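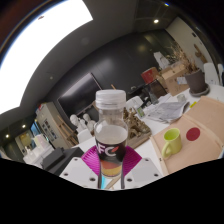
Brutwood Soka portable scanner: review after a winter of court files

I cover criminal courts for a small regional news site, and a large part of the work is copying paper. The records room at our county courthouse lets reporters read a case file at the counter and charges by the page for copies. You may bring your own scanner if it makes no noise and doesn't need an outlet. The Soka runs on a battery and is quiet enough that the clerks stopped looking up after the first day.

I bought mine at full price. Brutwood didn't send it and hasn't seen this review.

What you get

The box holds the scanner, a short USB-C cable, a cloth sleeve and a folded sheet of instructions. The scanner is a bar a little longer than a letter page is wide. You feed a sheet in at the front and it comes out the back. There is one button. A short press scans, a long press starts a new file. Pages go to a memory card, which you have to buy separately.

Speed and battery

A single-sided page at the normal setting takes 3 seconds. The fine setting is slower and I only use it for exhibit lists with small handwriting. On a full charge I can get through a morning at the counter, and I've run it flat just once, during a homicide file that came out in four boxes. It does work while charging from a power bank.

I have put more than 2,000 pages through it, mostly police affidavits, search warrant returns, autopsy reports and motions. Clean printed pages come out straight and readable. Faxed lab reports come out as bad as they went in.

Stapled files

This is the main problem. The Soka is a sheet-fed machine, so anything stapled has to come apart, and you can't take apart a court file. Our clerk will pull the staples on request and put them back, but I know courthouses where that would never happen. If your files are bound or stapled at the top, you want an overhead model like the Sirkotar, which photographs the page from a folding arm. My colleague Priit Juška has one. It is faster with bound files and slower with loose ones, and it needs a clear patch of counter and decent light. He gets a shadow down the inside margin on thick files and has missed the ends of lines that way.

Onionskin and carbon copies are also trouble. I was reading an old missing person case in April and the original 1970s witness statements were on paper so thin that the rollers creased the first one. I stopped there and copied the rest by hand. Don't put anything old or fragile in this scanner.

Software

Brutwood's desktop program is called Lūse. It pulls the pages off the card, straightens them and runs text recognition. The recognition is good on typed pages. It gets names wrong often enough that I check every one against the page image before I publish, and it reads the section mark as a capital S, so statute numbers look odd. It handles two-column police forms poorly and runs the columns together.

The search works well. I can type a license plate or a street name and find each place it shows up across a case, and that has turned up differences between an officer's first report and the later affidavit that I would have missed reading straight through.

Everything stays on your own computer unless you turn on cloud backup. It asks during setup and the box is already checked. Uncheck it if your files contain sealed material, victim addresses or anything a source gave you. There is no way to put a password on the memory card, so I move the pages over and wipe the card before I leave the building.

Repairs

After two months the feed roller started slipping. Cleaning it with a damp cloth fixed it for a week. Support answered my email in four days and mailed a new roller without charge. It snaps in without tools. The instructions sheet doesn't mention this part at all.

Who should buy it

A reporter, paralegal or defense investigator who handles loose pages in places with no outlet will get good use from it. For bound files get the Sirkotar or use your phone. I'd also skip it if you only pull a file now and then, as paying the clerk for 20 pages is less trouble than charging one more device.

Rating: 4 out of 5. I took a point off for the backup setting and the roller.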